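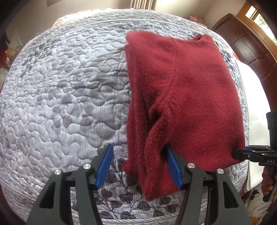
Grigaitė
Writes this blog, mends badly, keeps receipts

Every February the stores in Grandport put out their end-of-winter racks, and every February I get asked why I'm so grumpy about them. So let me try to explain it properly this time.

My problem is with the word "wool." I used to think it meant something. You saw it on a tag, you paid more, you got a sweater that lasted. Then I started reading the small label sewn into the side seam, and I haven't enjoyed shopping since. Plenty of what gets sold as a "wool sweater" is a wool blend, and the blend can be mostly acrylic with enough sheep in it to justify the sign over the rack.

I have nothing against acrylic. It's cheap, it washes easily, and it keeps you warm enough at a bus stop. I do mind paying wool prices for it.

Last winter I fell for a brand called Clollness. The website was all fog and stone walls, and the word "heritage" came up so often I stopped seeing it. There was a line about 2,966 stitches in every collar. Who checked? And what would it tell me if it were true? A bad collar can have plenty of stitches. Nowhere on the product page did it say what the yarn was made of. I had to write and ask, and the reply thanked me for my passion.

Then there's Folance, the fabric shaver people. Their claim is that pilling is normal and even a sign of quality fiber, and that you can fix it with their gadget. The first half is partly fair. Soft yarns do pill, good ones included, and the worst of it often calms down after the first few wears. But a shaver works by cutting fiber off your sweater. Do that every week and you end up with thin elbows. I own one. I use it maybe twice a season, and I'm suspicious of anybody who tells me to use it more, especially if they also sell the replacement blades.

The same goes for "dry clean only." Sometimes it's true. A lot of the time I think it's a company covering itself. I've hand washed sweaters that said not to, in cool water with a little mild soap, pressed them in a towel and laid them out flat. Most came out fine. One didn't, and I'm still annoyed about it, so don't take this as a promise.

What I won't do anymore is hang knits. Hanging stretches the shoulders, and no padded hanger has ever convinced me otherwise. Fold them or lay them down. 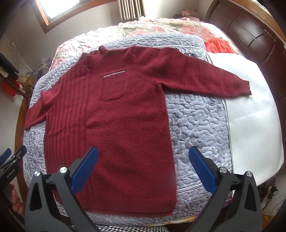 What I check before I pay

The fiber label first, before the price, before I try it on. If it says 50 percent anything, I want to know what the other half is.

Then the seams. I turn the thing inside out in the store and pull gently at the underarm. If I can see daylight through the join, back it goes.

I rub the fabric against itself for a few seconds, too. If it's already shedding little balls, it will shed a lot more under a coat.

And I ignore the "was" price completely. I don't believe a sweater was ever sold at that number, and so far no store has shown me a receipt.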